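Gripper care at the Ulldale bench

Wipe the fingertips at the end of every shift. Use a dry cloth first, then one barely damp with water. Keep solvent off the printed label.

Check the small bolts on both finger assemblies every 2 weeks. Snug is enough. If one keeps backing out, tell Anisa Kusuma and leave the arm parked until she has looked at it.

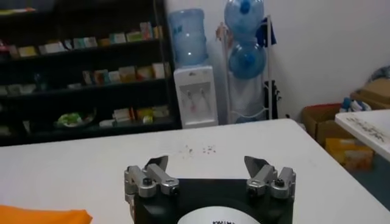
Page last changed: February 8, 2024

Brush crumbs and specks off the white table before you run the homing routine. Grit between the tips throws off the closing check. Fold the cloth flat and leave it at the corner, well clear of the fingers.

The tips should lean in evenly toward each other. If one sits higher, loosen its block, reseat it and tighten again a little at a time, going back and forth between bolts. Then run 19 open-and-close cycles with nothing in the grip.

Spare tips are in the Hartono drawer. We changed the last pair in December. Write the cycle count on the sheet when you swap them, and sign it.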